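Drindach Opens Low-Cost Workshop Building for Small Firms in Clambridge

CLAMBRIDGE, April — Property company Drindach has opened the Gwilliam Building, a block of 15 small work units on Joneck Road for local firms that have outgrown a garage or spare room.

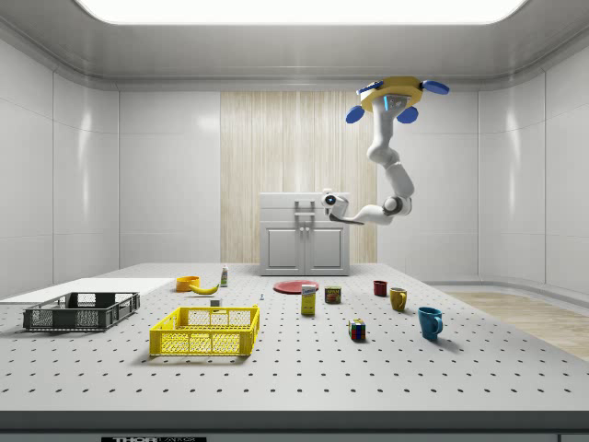

What tenants get

The units come in two sizes, and the smaller ones can be rented by the month. Rent covers heat, water, internet and trash pickup. Electricity is metered separately for each unit. Tenants have access at all hours and share a loading dock at the rear, a kitchen and two meeting rooms, which are booked through the front desk.

The site was a carpet warehouse until the owner moved out of town. Drindach kept the brick outer walls and replaced the roof, wiring and drains. Work took 15 months, four longer than planned, after old pipes were found under the loading dock.

"We had 100 inquiries before the doors opened," said Nerys Phillips, managing director of Drindach. "Most came from people with one or two employees who didn't want to sign a five-year lease. The shortest term we offer is three months."

First tenants

Four firms have signed leases so far. They include Bevan Upholstery, run by Nerys Bevan, and a bicycle repair business owned by Ynyr Hopkin.

"I was paying for storage in one place and working in another," Bevan said. "Now the fabric and the sewing machines are under one roof, and my customers can park."

Parking and transit

The building has 15 parking spaces and a covered bike rack. The nearest bus stop is 200 yards away, on the Clambridge side of Joneck Road. Deliveries by large truck must be arranged with the front desk by noon the day before.

Viewings

Units can be viewed by appointment between 9 a.m. and 4 p.m. To book, contact building manager Siwan Eynon at the front desk. Press questions should go to Beca Griffiths at Drindach's Clambridge office.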